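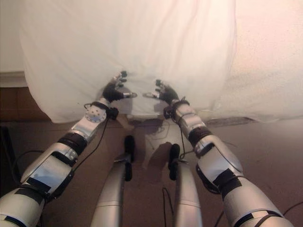

Section 4. Teaching the bedding task by remote control

I rewrote this section on 12/28/24, after enough of you told me the old one skipped the part where things get tangled. It assumes you've finished Section 3 and the Tallari headset is paired with the robot. If the status light on your hand controllers is still blinking, go back and finish that first. I'll wait.

Fabric is a funny thing to teach. A box stays where you put it, and a sheet or a pillow has its own ideas, so your first recordings are going to look clumsy. Mine sure did! Keep them anyway, at least until you've got 10 better ones.

What you need

A bed or a low covered table, one piece of bedding, a clear patch of floor in front of it, and a second person holding the stop button. Light-colored bedding is fine with the black hands, and I kind of prefer it, because you can see your fingertips against it in the headset.

Before you start

1. Walk the robot up to the bed and stop it when both hands can touch the fabric with the elbows still bent. If the arms have to go straight out to get there, you're too far back.

2. Look down through the headset. You should see both forearms, and the tops of the legs between them. If you only see one arm, the head is turned, so recenter it from the Plurkisar menu (View, then Recenter).

3. Check every cable on the floor. The ones that run down from the wrists need enough slack to follow a full reach, and any loose loops should be pulled well clear of the feet.

CAUTION: Never step over a floor cable while the arms are live. Press stop, move the cable, then start again. Yes, every time.

4. Set grip force to Soft. In Plurkisar 2 this is a slider from 0 to 2,000, and I leave mine at 1,000 for a pillow. Go lower for a thin sheet.

Recording a demonstration

5. Squeeze both triggers halfway and hold until you hear the double beep. The arms are now following yours. Move slowly for the first few seconds - the robot is catching up to where your hands are, and it can lurch a little if you're in a rush.

6. Bring the hands in close together at the lower edge of the fabric, fingers up, with a small gap between them. Don't let the fingers lock into each other. I did that once and spent the rest of the afternoon reading Section 9.

7. Press in gently until the fabric wrinkles under the fingertips. Those wrinkles are your best guide, much better than the pressure readout, which lags. If the whole piece starts sliding away from you, you're pushing too hard.

8. Close the fingers on the hem, thumbs last. Pause for a slow breath so the recording gets a clean "holding" moment.

9. Lift, bring the fabric up over the edge of the bed, and lay it flat. Keep both hands moving at the same speed. It's easy to let your stronger hand run ahead, and the robot will faithfully learn that too.

10. Open the hands, back them straight out toward you, and let go of both triggers. Say "keep" or "toss" out loud. The headset mic picks it up and tags the recording.

NOTE: If you dropped the fabric and picked it back up cleanly, say "keep." Recoveries are useful, and I wish I'd saved more of mine early on.

CAUTION: Hems that hang close to the floor can get under a foot. Have your second person watch the feet while you watch the hands.

How many do you need?

I got a usable result on a pillow with 13 kept recordings, all from the same starting spot, and then it fell apart the minute I moved the robot over a step. So vary things. Shift the bedding left or right between takes, leave it bunched up one time and smooth the next, and change the lighting if you can. Shiny arms throw bright highlights, and you don't want the robot learning that one lamp is part of the job.

Take breaks, too. Your arms get tired before you notice (the headset doesn't weigh much, but holding your hands out in front of you does add up), and tired demonstrations come out shaky.

If something's off

The hand lags badly on one side: check the wrist connector first, then the strap that holds the cable. A strap cinched too tight can keep the wrist from turning all the way.

The fingers close but the fabric slips: wipe the fingertip pads with a dry cloth and try again before you raise the grip force.

Recordings don't show up in the list: they're probably still copying. Leave the robot powered on until the counter in the corner stops moving, then go to Section 5 to trim them.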